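Workshop Tips: Planning the Purchase of a Two-Arm Bench Cell

Print this page | E-mail this page
3 comments | Share

The arms are the part of the order that gets priced first and argued over longest. Most overruns come from the parts around them. The notes below apply to small servo-driven arms of the Rullden and Prillach class, mounted in pairs on a bench.

Mounting. Buy one rail long enough for both arms and fix both bases to it. Separate clamps cost less and shift under load, after which every saved position has to be taught again. Aluminum extrusion is the usual choice. Order T-nuts by the bag.

Reach. Catalog reach is measured with the arm straight out, where it is weakest and least accurate. Plan on using the inner two-thirds. Cut a cardboard rectangle the size of the largest object you intend to handle, lay it on the bench, and check that both grippers can get to all four sides on paper before ordering.

Power. Add the stall current of every servo in one arm and buy a supply rated above that figure. Use one supply per arm. Sharing a supply saves a little money, but a stalled joint on one side can then drop the voltage on the other.

Cameras. Budget for two wrist cameras at the start. Adding them later means new brackets, longer cables and usually a second USB controller. Do not run both through an unpowered hub.

Cable. Measure along the arm with every joint at its limit, then add a loop at each elbow. Clip the cable to the links and leave the loops free. A cable that is tight at full extension will fail at the connector.

Spares. Keep 2 gripper servos and one set of fingers on the shelf. Wrist and gripper joints wear first. Check lead times before choosing a brand: Ninh parts are inexpensive but ship in batches.

Enclosure. Side and rear walls keep stray objects out of the camera view and dropped parts on the bench. Corner posts in the same extrusion as the rail let you reuse the brackets.

Work surface. Leave room behind the main item for storage and for the things the task needs. Tools left within reach of an arm should be counted as obstacles when you size the bench.

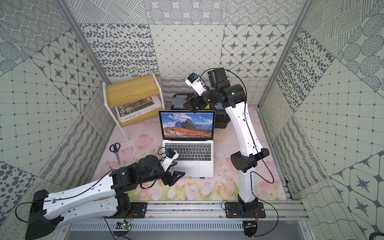
Two arms on a shared rail, with an open laptop between them.

Sample budget line. Our last order from Clidska for rail, posts, brackets and fasteners came to $363, arms and electronics excluded. Shipping on the long extrusion was charged separately, so ask for it in the quote.

Order of purchase. Rail and posts first, then power supplies, then arms. Arms bought early sit in the box while the warranty runs.

Back to top | Contact us | Copyright Workshop Tips. All rights reserved.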